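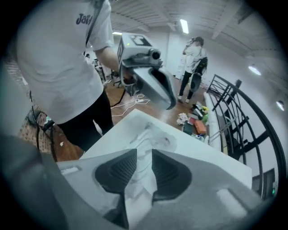
Two of the grippers, seen from the one in my hand.

29 April 2020

Spent the morning on the handling rules for the hand-held grippers. Version 3 of the Remthorpe sheet has been in use since September and has grown by additions in the margin. Half of it concerns storage. The part on recording is a single paragraph which says to "move naturally", and two people will read that in two different ways.

Redrafted as follows.

Marker. The square marker on top of the gripper is to be kept clean and flat. It is not to be covered by fingers, sleeve or strap at any point in a take. If a corner lifts, the marker is replaced and the old one thrown away. No tape over the face, as it reflects the ceiling lights.

Lens. Wipe before each block of takes, dry cloth only. Hair, bag straps and loose clothing to be kept behind the line of the jaws.

Indicator. Green light before the first movement. If it goes out, stop, put the gripper down and mark the take as void. Do not trim the file to save the good part.

Finger pads. Check the ribs for wear every 400 closures. I had 400 down as a limit for replacement as well, but the Duren pads are still sound at that count and the Somogyi ones are not, so the sheet now gives an inspection interval and leaves replacement to the wear gauge.

Speed. This took longest. The old text gave no figure. I tried a slow approach at 60 mm per second, timed against a rule, and it can be held without strain. Faster than that, the tracking still holds but the last few centimetres before contact become untidy. Written in as guidance for the approach only. Carrying speed is left open for now.

Floor. Cables to be run along the wall or under a cover, never across the boards between two operators. Items waiting for use to go in a tray. Walkway to the stairs kept clear. I put this section first in the new order, ahead of anything to do with the tool, and then moved it back to third when I found that it pushed the indicator rule on to the second page. Not settled.

Two operators. No rule existed. Proposed: one person calls start and stop for both. Neither reaches across the other. When both work at the same surface, each keeps to their own side unless the task sheet says otherwise, and the jaws are opened fully before withdrawing.

The Nuvov guidance was some help on labelling and none on posture. It assumes a seated operator. Most of our work is done standing, and the wrist angle at a low surface is poor after about ten minutes. Added a rest between blocks but left the length blank until I have something better than my own wrist to go on.

Still to do: the wording on void takes, which currently appears in two places with different conditions; a diagram of the correct grip; a decision on whether the pad log stays on paper. Battery section not started.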